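Gretasetti laundry handling, open day notes and recordings

README, second revision, July
Maintained by Noelia Bustamante

What this is

A folder of recordings and written notes from the Makhubela open day, where the Gretasetti hand-held gripper was shown to visitors. The demonstration was billed as "household laundry, solved". I went along with Macario Zepeda to see how much of that held up. The short version: less than the leaflet says, more than I expected.

What is in the folder

notes/ my write-up and Macario's, kept separate where we disagree
clips/ 31 recordings of mesh laundry bags being handled on a table
labels.csv one line per clip: who held the tool, what was tried, how it ended

How the day ran

Genowefa Kozłowski gave the talk and then worked the tool herself for the first half hour. After that visitors could have a go, with Candela Palacios standing by to reset the table. The tasks were closing a zip, folding a bag in half and putting it into a basket. Each turn lasted 5 minutes, which is generous for someone who does this daily and very short for someone who has never held the thing.

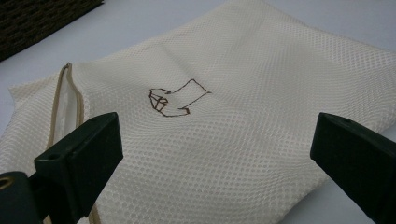
My main complaint is about the word "success". On the day, a fold counted if the presenter said it did. We went back through the clips with a stricter rule (edges meeting, zip shut to the end) and 3 of the passes became fails. Macario thinks my rule is too harsh for netting, which never lies flat anyway. Both scores are in labels.csv, so take your pick.

Known problems

A person is steering the gripper in every clip. Nothing here shows a machine working on its own, whatever the poster by the door suggested.
Visitors' turns are mixed in with Genowefa's. Filter on the "held_by" column before you compare anything.
Two clips have no ending noted. I have left them blank.

Use

Fine for looking at how netting and zips behave under a gripper. I would not quote a success rate from it. Questions to me, or to Estíbaliz Collado at Flastside for the raw files.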